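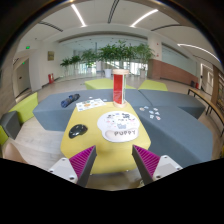
Mouse and mouse pad on the yellow table in the lounge

Search this site Enter keywords Go

Call for participants: reading and correcting old household letters at home and in Meltholm

The Pludesa letter archive is looking for people who like to read old handwriting, or who would like to learn it. We have a large collection of family letters, and we want to put the full text of them online so that everybody can search in them. For this we need readers. You do not need a diploma and you do not need to be a historian. You need patience, a computer and a few free hours in the week.

Please read the whole text before you write to us. Many questions that we receive are already answered in it.

About the collection

The collection has 1,826 letters. Most of them were written between members of the Dudás family and the people who worked for them, bought from them or borrowed money from them. The family had a dye shop in Ellunmont and later a second shop in Meltholm, and for this reason they wrote to each other very often, sometimes two times on the same day. They wrote about the price of wool, the health of the children, the bad road between the towns, a stove that smoked for nine years and was never repaired, and a long quarrel about a garden wall.

The letters came to us in wooden boxes and in one hat box. They were in the order in which the last owner kept them, and we have kept this order. All letters are now scanned on both sides. The scans are good, but a scan can not be searched, and so the text must be typed by a person. We have tried computer reading of the handwriting. With the later letters the result was useful as a first draft. With the earlier ones it was so poor that typing from zero is faster.

The letters are in English, with some words and short passages in other languages. If you meet a passage that you can not read, there is a special sign for this, and another reader will look at it.

What you will do

Every reader receives a small packet of letters. You open the scan on one half of your screen and the typing page on the other half. You type what the writer wrote, line by line, with the mistakes. If the writer spelled "recieve" you also type "recieve". This is harder than it sounds, because the hand wants to correct. Please do not make the sentences nicer.

When your packet is ready, it goes to a second reader, who compares your text with the scan. After this, the two readers can exchange notes about the places where they do not agree. In the first year these notes were often the best part of the work. One short word in a letter about the garden wall, which was first read as "goat", is now read as "gate", and the whole letter has become less funny but more clear.

You can choose one of 2 roles:

First reader. You type new letters. You need to be able to work without hurry and to follow the typing rules.

Second reader. You check letters which are already typed. For this role we ask for some experience with handwriting from before 1900. It can be from your own family research, from church books or from another project.

It is possible to begin as a first reader and to change later. Many did so.

Who can apply

You must be 18 years or older. You should read English well. It does not have to be your first language. Some of our most exact readers learned English as adults, and we think that they look at every word more carefully because of it.

You should have a computer with a screen that is large enough for two windows next to each other. A tablet is possible for second readers, but it is not comfortable for typing. We do not recommend a telephone.

You should have three hours per week, on average, from August until the end of the project year. If you must stop for some weeks because of exams, illness, harvest or other reasons, write us a short message and we keep your place.

We have room for 100 new readers in this round. If more people apply, we will choose so that there is a good mix of first and second readers, and the others go on the list for the next round.

What you receive

The work at home is not paid. We want to say this clearly, as there was confusion in the last round.

You receive:

– a printed handbook with examples of the handwriting of the most important writers
– entry to the online reading course, with exercises that you can repeat as often as you want
– your name in the list of readers, if you wish it, or a reader number if you do not
– a letter of confirmation with your hours, for school, university or an employer
– your travel costs by train or bus, in second class, if you come to one of the reading days

The reading days

There are reading days in Meltholm for those who want to come. They are not obligatory. On such a day you can see the original letters, which are kept in the building, and ask about difficult words from your packet. In the morning there is a lesson on one hand, for example the hand of the older Dudás brother, who made his "e" and his "o" in exactly the same way. In the afternoon there is free reading time in the lounge, which is bright and has comfortable places to sit.

Please bring your own laptop and charger if you have one. Lunch is soup and bread, with a soup without meat every time. If there is something you can not eat, please write it in your application.

The bus from Ellunmont stops at the old toll house, and from there it is a walk of six minutes up the hill. The side door is the one without steps. There are parking places behind the building, but the street leading to them is narrow and not good for large cars.

Pens are not allowed near the original letters, only pencils. Coffee and tea stay in the lounge. You may take photographs of the letters for your own use, without flash.

What we expect from you

Please follow the typing rules also where you think they are strange. The rules have reasons, and most of them were made after we had to repair a few hundred pages. If you find a rule really wrong, write to us and we will discuss it. Two rules were changed last year after such letters.

Please do not publish the text of letters before they are online. Some of them speak about debts, illness or children born outside of marriage, and there are living relatives who have asked to see these letters first. It is their right according to our agreement with the family.

Please work on your packet yourself. It is allowed to show a difficult word to your mother or your neighbor, and many people do. It is not allowed to give the whole packet to another person or to put the scans into a computer program for automatic reading.

How to apply

Send us an e-mail with the subject "Reader" and write in it:

– your name and the town where you live
– which role you would like
– how many hours per week you have
– if you have read old handwriting before, and where
– if you plan to come to reading days
– a few sentences on why you want to read other people's letters

The last point is the one we read with most interest. It does not need to be long. One applicant of the last round wrote only that she had lost her grandmother's letters in a move and wanted to be useful to some other family. This was enough.

We will also send you a test page. It is one side of a letter about the delivery of blue dye, not very difficult, and you have two weeks to type it and send it back. You do not have to read every word correctly. We want to see how you mark the places where you are not sure. A person who marks ten words as unclear is better for us than a person who guesses ten words and does not say it.

The closing date for applications is June 25, 2026. You receive an answer from us in all cases, also if it is a no. The new packets go out in August, after the online introduction, which takes one evening and is given at different hours so that people who work can take part.

Some questions that come often

Can I apply together with my partner or a friend? Yes. Please send two e-mails and name each other in them. You will not be the second reader of each other's packets.

Can I choose the letters? Not completely. You may say that you prefer the business letters or the family letters, and we try to respect it. Letters about deaths of children are given only to readers who said that they agree.

I am left-handed, I have weak eyes, I type slowly. Is this a problem? No. The scans can be made very large, and the colors can be turned around so that the writing is light on a dark background. There is no speed test. The average first reader needs one evening for a letter of four pages in the beginning, and it becomes faster when you know the hand.

Do I need special programs? No, only an internet browser which is not too old.

Can a school class take part? Not in this round. For schools there is a separate set of letters with its own exercises, and teachers can ask for it by e-mail.

What happens with the texts in the end? They will be free for everyone to read and copy, together with the scans. The names of the readers stay with each letter.

If your question is not answered, you can write to the same address with the subject "Question". In July the office is open only in the mornings, so please allow some days for the answer.

Pludesa letter archive, reading office, Meltholm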